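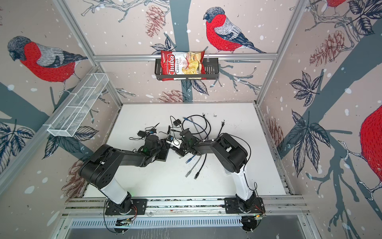 Tuesday at Ludmont: cables, bullfinches and a good lunch

I'd been bugging Abelardo Pereyra for a visit since spring, and in June he finally gave in and put me on the list for the Ludmont open day. Ludmont takes in office electronics by the pallet and sorts what can be used again. I signed in at the gate, got a vest three sizes too big, and off we went!

The cable cells were what I came for. Two arms on one rail, a white table, a heap of cords and adapters, and walls papered with red-breasted birds and pine cones (I want that paper for my hallway). When I walked up, both grippers were at a little white plug-like thing with a round socket face, and I stood there far longer than my group did. There was a bag of cassava chips in the wire basket at the back, and yes, I got hungry.

Abelardo used to untangle cords by hand, full shifts of it, and his wrists paid for that. Now he looks after the cells in the Medina hall and steps in when a knot beats them. He likes it better, mostly. What he misses is the talking – six people around one bench, radio on – and now he's walking between stations with a tablet. A woman from the Tridetti line told me her pay went up after the retraining, but the course was 54 hours and a lot of it fell on evenings, with two kids at home. I asked whether anyone had lost a job. Two people left and weren't replaced, she said, and the rest moved to testing.

Lunch was lentil stew in the canteen, really good. If you go, park on the Zono side, the front lot fills up by nine. I missed the shredder tour and I'm still annoyed about it.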